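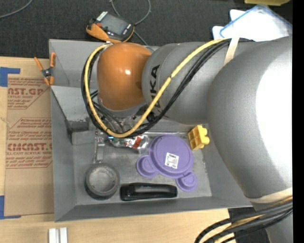

Jiltix-Arrumar: dados de apanhar e guardar objetos soltos

LEIAME, versão de abril. Escrito à pressa, corrijo depois.

O que é

Tentativas de um braço de robô a tirar coisas de um caixote, uma de cada vez. Tralha de casa e de oficina, tudo misturado: fita, agrafador, embalagens amarrotadas, blocos de brincar. A pergunta de partida era simples: uma máquina já consegue arrumar a gaveta da tralha? Resposta curta: ainda não. Às vezes sim. Depende muito da gaveta.

Números

3.544 tentativas no total
405 objetos diferentes
400 tentativas separadas para teste, não treinar com elas!!
uns 40 objetos só aparecem no teste

O que está em cada registo

- imagem de cor antes da tentativa
- imagem de cor depois
- pose pedida ao braço e pose lida
- resultado: apanhou / caiu no caminho / não apanhou / abortado
- nota livre (quase sempre vazia, desculpem)

"Caiu no caminho" quer dizer que saiu do caixote e não chegou ao destino. Se cair outra vez lá dentro conta como não apanhou. A Ga-eun Yoo discorda desta regra e tem provavelmente razão, mas mudar agora obrigava a rever tudo.

Como correu, por tipo de coisa

Blocos de plástico: bem. Faces direitas, rígidos, quase não há surpresas. Mesmo tombados contra a parede vai lá.

Rolos de fita: deitados dão trabalho, o braço aponta para o buraco do meio e fecha no vazio. De pé, fácil.

Agrafador: pega, mas torto. Roda na garra a meio da subida. Para largar num tabuleiro serve, para encaixar numa gaveta estreita não serve.

Embalagens prateadas e amarrotadas: mau. O brilho estraga a profundidade e o invólucro cede. Muitos abortados vêm daqui.

Coisas estreitas de pé no fundo: muito mau. Quem quiser melhorar os resultados comece por aqui.

Coisas planas encostadas ao canto: idem.

E as tarefas de casa a sério?

Separar objetos rígidos para um tabuleiro, com a luz controlada e alguem por perto: dá para usar. Arrumar a mesa da cozinha depois do jantar: não. Dobrar roupa, nem tentámos. A Homville pediu uma demonstração de despejar e arrumar uma gaveta inteira, e ficámos a meio porque o resto estava todo emaranhado. Na bancada da Saminwood correu melhor, peças repetidas, sempre o mesmo sítio. Uma pessoa continua a ser muito mais rápida nas duas coisas.

Problemas conhecidos

Reflexos nas imagens da manhã. O braço tapa parte do caixote em muitas imagens, filtrar pelo campo "tapado". Etiquetas com nomes duplicados (fita, rolo_fita, fita2), é tudo fita. Há cabos à vista em quase tudo, cuidado com a segmentação, os modelos confudem cabo com objeto.

Divisão

treino / validação / teste, feita por objeto e não por tentativa. Usar o ficheiro divisao_v2. O v1 tem fugas entre treino e teste, não usar.

Contactos

Calibração e poses: Nattawut Sombatkul
Etiquetas e regras de resultado: Ga-eun Yoo
Pedidos de acesso: laboratório Bhattacharjee, pôr "Jiltix-Arrumar" no assunto

Por fazer

- rever os abortados
- juntar as etiquetas da fita
- força na garra, falta em metade dos registos
- tradução deste ficheiro para inglês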